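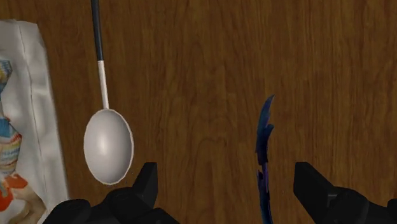
Brandes sim pack, worth the money for tabletop stuff?

Started by mudflap_ron

mudflap_ron
So I finally caved and bought the Brandes tabletop pack in April, the one with the household scenes and the parallel gripper already set up. I've been running it most evenings and I have opinions, but I'd like to hear from other people before I decide whether to keep paying for updates.

Good stuff first. Setup was painless. I had a gripper moving over a table the same night, and I'm not a patient person. The wood on the tables is gorgeous, all those wavy lines and knots, and my wife thought it was a photo until she got close to the monitor. The spoon is nice too, dark handle and a pale bowl with a proper highlight on it. My little policy took to the spoon right away.

The cloth is where I start grumbling. It LOOKS fine, there are wrinkles and a crease and a colorful print, but when I close the fingers on it the thing acts like a sheet of rubber. Anybody get better behavior out of it?

tessellate
Which solver are you on? The default is the fast one and it's terrible with cloth. Switch to the slow one and give it 8 substeps. It'll crawl but the fabric will at least drape.

mudflap_ron
Default, so that's probably it. Will try tonight.

gantrygoblin
I'm going to be the grump here. I had this pack and got a refund. The scenes are pretty, and pretty is about all I got out of it. I trained on spoons for 3 weeks, moved over to my real arm and it whiffed constantly. Give me Drultevetti any day. Ugly gray tables, but the contact numbers are something I can work with.

rpaewai
Hi all, Rochelle Paewai here. I teach an evening class at the makerspace in Dovville and we've used both. gantrygoblin, did you randomize the wood at all? We had the same whiffing until we started swapping the tabletop for every episode. With strong grain like that, the model can end up keying on the stripes instead of the spoon, and then you put it on a plain white desk and it has no idea where it is. Once we mixed in plain surfaces it got a lot better for us. Not perfect!

gantrygoblin
I did not randomize the wood. I also shouldn't have to, for that price. It should ship that way.

rpaewai
Fair, it's buried in the settings and the docs barely mention it. I've grumbled to them too.

pennywise_cnc
Question from the cheap seats: what's the blue thing? Tall skinny jagged thing poking up between the fingers. Feather? Leaf? I keep staring at it.

mudflap_ron
Couldn't tell you! The props get dropped in at random and I've never bothered matching them to the list. From that angle I'd go with feather, but I wouldn't bet lunch on it.

tessellate
This is my one real complaint with the pack. Thin shapes like that are murder on the collision meshes. The visual mesh has all the little notches and then the collision version is a fat box, so the gripper stops short with air between the finger and the object. Turn on the collision overlay and you'll see it.

gantrygoblin
Thank you. THAT is what I mean about contact.

pennywise_cnc
Has anyone tried the Darnex add-on? Supposed to replace the collision shapes with tighter ones.

tessellate
I have it. It helps on the spoons, mostly at the neck where it gets narrow. It cost me 2 evenings to get it talking to the newer release, though, and my frame rate took a hit. If you only pick up chunky things, skip it.

rpaewai
We skipped it for the class. My students are on old laptops and they'd have mutinied.

mudflap_ron
OK, back with results. Slow solver, substeps up like tessellate said. Cloth is WAY better, it bunches up between the fingers now and slides off the way a dish towel would. It also runs so slow that I went and made a sandwich during one episode. I'll probably leave the fast one on for the spoon and only switch over when I'm working on cloth.

gantrygoblin
Glad it works for you. Still wouldn't buy it again.

mudflap_ron
I'm leaning toward keeping it, but I might skip the update plan until they fix the meshes. Rochelle, where's that tabletop setting hiding?

rpaewai
Scene menu, then Surfaces, then the tiny arrow next to the material name. Tick "per episode" and save before you close the panel or it forgets.

mudflap_ron
Found it, thanks! Running a batch overnight.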